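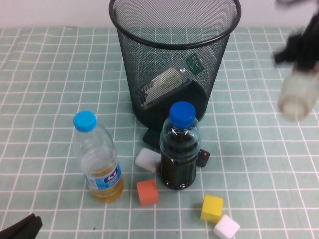

I had been meaning to go to the Pesonen open house for years, ever since my sister came home from one with a bag of mended lampshades and would talk of nothing else for a week. Something always got in the way. This May I finally put it on the calendar in ink, packed a sandwich, and drove the 40 miles to Endholm with the windows down and the radio on, which is a lovely drive if you take the old road through Lollumthorpe and not the highway.

For anyone who hasn't heard of it, Pesonen is a household workshop and sorting house. People bring in the contents of drawers, garages, spare rooms and the backs of cars, and the staff there help them decide what to keep, what to fix, what to pass on and what to let go. They have been at it since 2000, first out of a rented garage and now out of a long brick building beside the mill stream. The date stone over the door says 1797, and the floors feel like it. Wear flat shoes if you go! There is a dip just inside the entrance that caught me and at least two other people behind me.

We were met at ten in the morning by Ysaline Gaillard, who runs the place and gave the tour herself. She has a quiet voice, and I was glad I had pushed to the front, although I did feel a little guilty about it afterward. There were more of us than she had planned for, so the coffee ran out early, but a second pot appeared before we had all found our coats a home.

The first room is intake, with shelves up to the ceiling and a big scale that came out of a feed store. Everything that arrives is written on a card by hand. I asked whether they had thought of using a computer for it and she said they had one for the money and cards for everything else, and that the cards had never needed a password. I liked her very much from then on.

From there you go down a short passage (mind your head) to the sorting room, and this was where I could happily have stayed all day. It is white-walled and bright. The tables are covered in pale mint-green cloth with a grid of thin white lines, and I wanted one for my own kitchen the moment I saw it. I suppose you could line things up on the squares, but mostly I just thought it was pretty. Against that soft green even the dullest object looks as if somebody has taken some trouble over it.

And they really are dull objects, which is the charm of it. The table I stood beside had a black wire-mesh wastebasket on it, the kind that lives under every desk in the country, and because you can see straight through the mesh I spent a good while guessing at what was in it. There was a pale package with white and light green on its face, tipped over at a slant, and a little dark thing with teeth, like a comb, leaning against the end of it. Something round and blackish sat down at the bottom that I never did make out. Near the basket was a small black remote control with one red button on top. My husband and I have a drawer at home with remotes in it that belong to televisions we no longer own, and I felt thoroughly seen.

There were plastic bottles standing on the cloth as well, one of them a clear water bottle with a sky-blue cap and a blue and white label, with a bit of yellowish liquid in the lower part of it. A man in our group wanted to know what you were supposed to do with a bottle like that. Ysaline said the rule at Pesonen is that a bottle is three questions: what is in it, what is it made of, and does it have a lid that fits. You don't get to the second until you have answered the first, and if you can't answer the first then it goes on the tray by the sink and somebody with gloves deals with it. He wrote this down. So did I, to be fair.

What I took away from that room more than anything was how slowly they go. I had pictured big bins and people flinging things from one to the next. But the way Ysaline teaches it, you put a small number of things out where you can see them, you look at them properly, and then you pick up one. She thinks most of us tidy too fast and end up moving the same pile from the table to the chair to the bed and back again. Well - guilty. She also said that a wastebasket is a poor place to hide anything from yourself, and looked around at us rather kindly.

After that came the mending benches, where two women were rewiring a lamp, and the paper room, where old greeting cards are cut down into gift tags. They had 29 shoeboxes of tags, labeled by color, and I know this because it was written on the wall along with a plea to buy some. I bought some. They were a dollar a bundle and I have already used up the blue ones.

Lunch was soup and rolls from the Fallness bakery across the bridge, eaten at long benches in the yard with the stream going by. If you have never had a Fallness seeded roll, please go and put that right. I sat with a retired bus driver and his daughter, who were clearing out his house ahead of a move, and we had a long talk about what to do with other people's photographs. We didn't settle it.

In the afternoon you could try your hand at sorting a box yourself. Mine held mostly kitchen things, an egg slicer and a great many corks, and it took me the best part of an hour. The girl helping at my table didn't hurry me once. When I got stuck on a cracked jug she just moved it to one side and said we could come back to it, and we did, and by then I knew I didn't want it.

A few practical notes, in case you are tempted. Parking is on the grass behind the building and turns soft after rain. Admission is free, but there is a jar by the door and I hope you will put something in it. The restrooms are up a flight of stairs, although they will unlock the one on the ground floor if you ask. Dogs are welcome in the yard only. The gift tags and the mended lamps are sold near the exit, and the lamps go early, so look at those first and do the tour after.

I got home a little before six, with my tags, half a dozen rolls and a small brass lamp that I had no business buying. The remote drawer is out on the kitchen table as I write this. I have gotten as far as the batteries.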